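Kamirside cell, bench notes - cable routing on the right arm, and a few other things I kept putting off
September 15, 2018

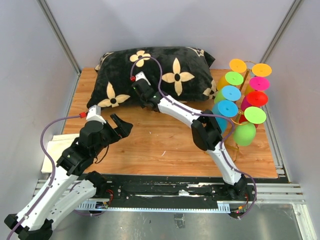

Kamirside cell with the goblet rack and the black pillow. Note the purple cable on the right arm, up in its big loop.

So the right arm has been dropping its wrist link again. Same as in January, same message in the log, and I'm a bit annoyed with myself, as I wrote "keep an eye on the cable" in this very notebook back then and then kept no eye on it at all. The Urken job would run fine for ages, then the right wrist would go quiet for a blink, the controller would throw a fault, and both arms would stop where they were. Clear the fault, start again, all good until the next time.

First thing I did was the lazy thing, swapping the two wrist cables at the controller end. If the fault moves to the left arm, it's the controller port. It didn't move. Right arm dropped out on the left arm's port just as happily, so ports are fine and I put them back the way they were. (Please don't leave them swapped if you repeat this! The labels are on the ports and not on the cables, and I lost a good while once chasing a fault on the wrong arm.)

Next I jogged the right arm by hand control through the reaches it does in the Urken job, slowly, with the link monitor up on the screen. Reaching forward and low, nothing. Swinging back across toward the middle of the board, nothing. Then wrist roll near the end of its travel with the elbow folded - there it went, and it went every time I did it. I wiggled the red connector at the wrist with the arm parked and could get the same dropout with one finger. So it's either the plug or the first bit of cable behind it, and I was pretty sure which.

Compare the two arms and you get the whole story, really. On the left one the purple cable comes off the red connector, curves down and then follows the forearm with little clips holding it at intervals. Tidy. On the right one it leaves the connector, goes up in a tall arch, comes back down to the upper link and wanders over the elbow to the base. That arch is nice and loose, which I think was the idea (someone wanted plenty of slack for the roll joint, and it might have been me), but all that loose cable has weight, and every time the arm changes direction the loop swings and tugs on the plug. It's also tall enough to lean on things. With something big and soft on the board like the pillow it sits right over it, and I don't love the thought of it getting under a corner of fabric as the gripper lifts.

Pulled the plug off at the wrist and had a look with the magnifier. Contacts in the housing looked clean. In the plug, one of the outer contacts had backed out a hair. I pushed it in, it clicked, I tugged the wire, it backed out again. So the little lock tab is tired and there's no point pretending otherwise.

New cable

I had a spare from Gunawan in the drawer, same purple jacket, same plug both ends. Checked it end to end on the meter before fitting it, bending it as I went, and it was solid. The old one I've tagged BAD PLUG WRIST END and put in the red bin. Don't rescue it. If somebody wants to re-crimp it for a bench lead that's fine, but it doesn't go back on an arm.

Order I did it in, for next time:

Park both arms, right elbow up, gripper open and nothing in it.
Stop button in, main switch off, wait for the 24 V lamp to go out.
Clear the board. Rack off first and keep it level, goblets hang upside down in it and they do slide if you tip it. Then the soft stuff.
Unplug at the wrist, then work back over the elbow and down to the base.
Lay the new one next to the old one on the bench and mark the clip spots with paint pen.
Plug in the wrist end, fit clips loose, move every joint by hand to both ends of travel, and only then close the clips.
Base end last.

I skipped the paint pen the first time round and had to take it all off again. Twenty seconds with a pen would have saved me half an hour of swearing at clips.

Slack

This was the fiddly part. The left arm has been happy for so long that I just measured it and copied it. From the face of the connector to the first clip, following the curve of the cable, I get 545 mm with the arm in park. That's enough for full wrist roll both ways without the cable going tight and short enough that it can't flop up over the top. I tried a shorter one on the right to be clever, and it went tight at the far end of the roll, so 545 mm it is, on both arms. Written inside the cabinet door too now.

Used six of the small clips on the right arm. The ones from Sturberg have a softer lining and I like them better than the bare ones, which leave a shiny dent in the jacket after a few months. Don't close them hard! The cable should still turn inside the clip if you twist it with your fingers. If it's clamped dead you've only moved the bending to the edge of the clip, and that will be the next place it breaks.

At the elbow I left it a little more room than looks right. Fold the joint all the way and you'll see where it goes - the cable wants to dive in between the link and the black elbow housing, and if there's too little it gets pinched, and if there's too much it gets pinched differently. What worked was bringing it round the outside of the joint and not over the top. I folded and unfolded it by hand for a while with a flashlight on it and it stays out.

Base wiring

While I was down there I had a proper look at the right base. The red and orange wiring and the little parts beside it are sitting out in the open, and they've been like that long enough that I'd stopped seeing them. Nothing burned, nothing chafed through. One of the crimps was loose in its screw terminal, so I redid it with a new ferrule and went around the others with a screwdriver as well. It needs a cover. I've measured up for one and will bend it out of scrap sheet, with a slot for the purple cable so it doesn't have to hop over the edge. On the left side the red wires curl around beside the base and they're only a nuisance, so I'll get some spiral wrap on those on the same day.

The front rail

The black channel along the front of the table had a streak of whitish, silvery stuff down the middle. I ran a finger through it and it came up gritty, so please don't just blow it out with the air line - it'll go straight into the joints. Vacuum first, soft brush in one hand, nozzle in the other, then a rag with a drop of alcohol. Did the pale toothed strip below it the same way, dry brush only on that one. The slotted bits toward the ends hold more dirt than you'd think and a toothpick does them better than anything in the tool cabinet.

All the screws in the channel are checked. Two near the right base took a bit of a turn, the rest were tight. Scuffs are just scuffs. I put a paint line across every head so next time we can see at a glance if something has crept.

The dark bit of tape on the metal floor in front of the strip: I peeled it, and there was nothing under it but clean metal. If it was marking something for you, sorry, come find me and I'll put a neater one down.

Putting it back together

Board back down and pushed up against its rail on the left. I checked it for rock by pressing on the corners and it sits flat. Brushed a couple of pale scraps off it while I was at it. The grippers get fussy about crumbs when they go in low for thin fabric, and we've had them close on a bit of thread and report a good grab before (I fell for that one for a whole afternoon).

Powered up, homed, right arm came up without complaint. Then the wrist roll with the elbow folded, the move that tripped it every single time this morning. Nothing. Wiggled the plug, nothing. Wiggled it rudely, still nothing, and I was grinning like an idiot by then.

Ran the Urken motion file with empty grippers at half speed, 200 cycles, link monitor logging the whole way. No dropouts on either side. I stood and watched the first lot of them with my hand near the stop button and then got bored and cleaned the bench, which I'm counting as confidence. After the run I checked the clips and none had moved off their paint marks. Plug at the wrist still seated and the jacket was barely warm at the elbow.

I haven't run it at full speed with things on the board yet. That wants doing before anyone calls this closed, and do it with the pillow out and the rack in, the way it normally gets loaded, as that's when the right arm does its nastiest folding next to the goblets. Stay by the cell for that one please, don't start it and go to lunch.

Still to do

Cover for the right base wiring, spiral wrap for the left.
Full speed run, loaded, link monitor on. Leave it logging for 24 hours afterward.
Label the cables themselves, both ends, L and R. Label tape is in the drawer under the meter.
Order two more purple cables from Gunawan. I used the only spare.
Ask Sturberg if the soft-lined clips come in the next size up, for the elbow.
Swap the bare clips on the left arm when there's a quiet moment. It's working, so no rush, but look at the jacket under each one when you take it off and write down here what you find.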